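# House Rules for Machines That Tidy

Most of the written rules for robots were made for factories. They assume a fence, a marked floor and a worker who has been trained. A living room has none of that. It has a rug, a sofa, a door that opens without warning and people who sit down where they like.

Varkik, a furniture rental company with 2,000 apartments on its books, ran into this gap when it began trying out two-armed robots for resetting rooms between tenants. The company wanted a short set of working rules that a supervisor could read in one sitting. The first draft had 78 rules. The version now in use at its Dernum site has 53, and the staff who work with it say it could still lose a few.

The first section covers people. Anyone may be in the room while the robot works, but one person is named as the attendant and stays within reach of the stop button. The attendant wears closed shoes with a hard toe, keeps both feet flat on the floor and does not lean over an arm that has power. If a second person walks in, the attendant says so out loud. Nobody hands anything to the robot unless the task sheet calls for it. 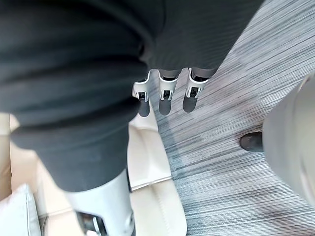

Clothing took more argument than anything else in the draft. Fabric sleeves over robot arms are common in home work. They keep skin and hair away from the joints and save the furniture from scuffs. They also slide, bunch up and hide damage. The Dernum rules ask for the sleeve to be pulled back and the arm checked at the start of every shift, with the power off. The cuff has to stop short of the fingers. A sleeve with a tear or a loose thread is taken out of use that day, and it is not taped.

Speed comes next. Close to a person, the arm moves at the slow setting, and that setting is locked before anyone enters. The attendant can't raise it from the hand control. Supervisors at Werell, a smaller firm that cleans short-stay rentals, allow a faster setting when the room is empty. Varkik looked at that and decided against it. Its view was that a room is only empty until somebody comes back for their keys.

Then there are the furnishings. Leather marks easily, and stitched channels can catch a hard edge. Under the rules, a gripper doesn't push along a seat to reach something. It lifts clear, moves across and comes down again. Soft items such as pillows are taken from two sides with both hands, using the lowest grip force that will hold them. If a pillow slips twice, the robot stops and the attendant moves it by hand.

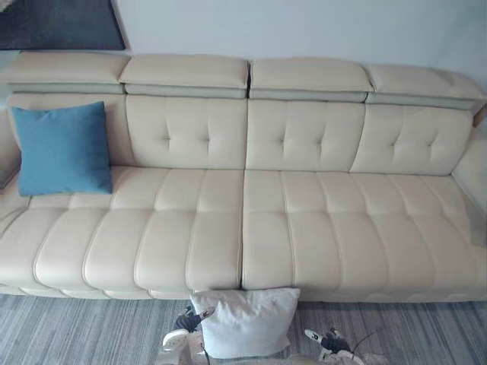

Floor items have their own page. A pillow on the rug may be picked up. A bag, a toy, a cable or anything the task sheet doesn't list is left where it is and reported. The robot keeps its own cables clear of the floor, and the attendant looks at them before each low reach.

The last section is about records, and it is the one people skip. Every stop gets a line in the log, even the ones that seem silly. A trainer from the Gumede program, which runs a 2-day course for attendants, goes through the log each August and picks out the rules that were never used or were broken most often. That review is how the list came down from 78. One rule about rug fringes was dropped after a year with no entries – the one about sleeves got longer.

Varkik gives a printed copy to any tenant who asks for it. Few have asked so far. The most common question at the front desk is still whether the robot can do windows, and the answer is no.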